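How I Set Up a Little Makeup Spot on a Plain White Table

I have been putting my face on in bad bathroom light for years, so in March I finally gave myself a proper vanity corner. No real vanity table, no carpentry, just a white tabletop, a fancy mirror and one rule about lipstick. My friend Felicidad Mercado asked how I did it, so I'm writing it all down!

Start with the mirror. I went for an oval one in creamy white with a carved frame, the swirly kind with a crest on top and a big curl running down one side (Kristine Sison calls it my wedding cake). Wipe it down before you do anything else, and use a dry makeup brush to get into the carving. A damp cloth just pushes the dust in deeper.

Next, pick the wall. Plain white is great behind something this frilly. Sit where you'll be sitting and look into the glass at about 16 inches away, then shift things until your face is evenly lit.
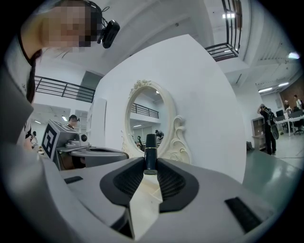 Now the lipsticks. I tipped mine out on a towel and found some 60 of them, which was embarrassing. Swatch each one on your hand and toss anything that smells like crayons. I kept 26, and only the ones I wear every week get to live by the mirror. Stand them up straight, tallest at the back, so you can grab one without knocking over the rest. The others went in a drawer with the labels facing up.

Daylight matters more than any bulb, so try to face your windows or glass doors if the room lets you. I do my foundation around 9 in the morning and save the ceiling light for evenings. 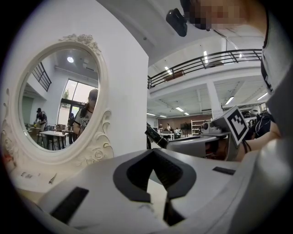 The rose-topped mirror against the white wall, with daylight from the glass doors in the reflection.

Last thing, keep the tabletop mostly clear. Little paper labels and other bits pile up fast, so I give mine a quick sweep on my way to bed. Felicidad, send me a picture when yours is done!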